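조화는 시들지 않는다고, 안내하던 사람이 문 앞에서부터 말했다. 그래서 하루 종일 꽂고 빼도 된다고. 1월 공개 시연, 워스틀로 2층 실습실. 늦게 도착했다. 코트도 못 벗고 바로 들어감.

오늘의 과제는 꽃꽂이. 지넬 팀이 지난 11월부터 붙들고 있는 일이다. 나사 조이기나 상자 쌓기를 기대하고 온 사람들은 좀 당황한 눈치였는데, 담당자 세나 움베이는 태연했다. "줄기는 휘고, 꽃잎은 서로 걸리고, 잡을 때마다 모양이 달라요. 상자보다 훨씬 어렵죠." 말이 빠르다. 받아적느라 혼났다.

집는 위치가 관건이라고 한다. 너무 위를 잡으면 꽃송이가 눌리고, 너무 아래면 윗부분이 휘청거린다. 손가락 끝으로 줄기를 살짝 무는 정도. 말은 쉽지.

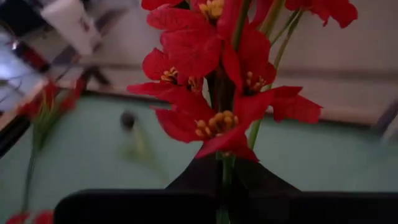 힘 조절 얘기는 파르자드 고르바니에게 들었다. 손목 쪽 제어를 맡은 엔지니어. 처음엔 줄기를 세게 쥐어서 철심이 꺽였다고. 망가뜨린 꽃이 200송이쯤 된단다. 지금은 미끄러지기 직전의 힘을 찾아가는 식으로 바꿨고, 대신 느려졌다. 움직임이 느리니까 보는 쪽은 답답하다. 뒤에서 누가 하품했다. 나도 솔직히 한 번.

그래도 줄기가 올라가는 순간엔 다들 조용해졌다. 손목이 돌고, 꽃이 흔들리고. 옆자리 참가자가 "어, 어" 하고 소리를 냈다. 노게이라에서 온 꽃집 주인이라는데, 이 사람 반응이 제일 재밌었다. 사람은 꽃을 돌려보면서 앞뒤를 정하는데 로봇은 그걸 어떻게 아느냐고 물음. 움베이의 대답은 짧았다. 아직 모른다고. 메모장에 밑줄 두 번 그었다.

쉬는 시간에 커피. 미지근했음. 벽에 붙은 일정표를 보니 지금까지 쌓은 시연 기록이 2668회. 목표치는 안 적혀 있다. 물어봤더니 고르바니가 웃기만 했다.

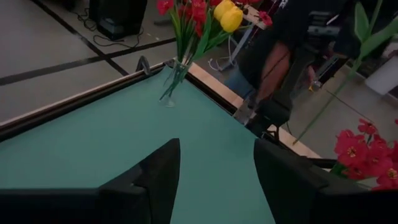
다음 단계는 꽃병이다. 집는 것과 꽂는 것은 전혀 다른 문제라는 게 팀의 설명. 입구를 찾아야 하고, 이미 들어 있는 줄기들 사이로 밀어넣어야 하고, 그러다 병을 넘어뜨리면 처음부터 다시. 특히 투명한 유리가 골치라고 한다. 카메라가 가장자리를 자꾸 놓친다는 것. 작업대 구석의 유리병에 빨간 튤립과 노란 튤립이 같이 꽂혀 있는데, 꽃집 주인은 노란 쪽을 조금 낮추고 싶다고 했다. 직업병이란다. 긴 잎이 사방으로 벌어지는 것도 변수라, 옆 줄기를 건드리면 전체가 따라 움직인다.

이걸 어디에 쓰느냐는 질문도 당연히 나왔다. 움베이는 꽃집에 로봇을 팔 생각은 없다고 잘라 말했다. 모종 옮기기, 전선 정리, 가늘고 휘는 것 전반. 코르네스라는 온실 업체와 얘기가 오간다는데 자세한건 못 들었다. 계약 전이라고만.

마지막 질의응답은 길어졌다. 안전거리, 가격, 소음. 가격은 끝까지 안 나왔고 소음은 내 귀엔 거의 안 들렸다. 꽃집 주인은 한 번 더 손을 들고 생화로도 해봤냐고 물었다. 고르바니 말로는 몇 번 시도했는데 줄기가 젖으면 손가락이 미끄러진다고. 봄에 다시 해볼 계획이라고 했다.

나오는 길에 신청서를 한 장 받았다. 다음 공개일은 미정, 연락처 적어두면 알려준다고 한다.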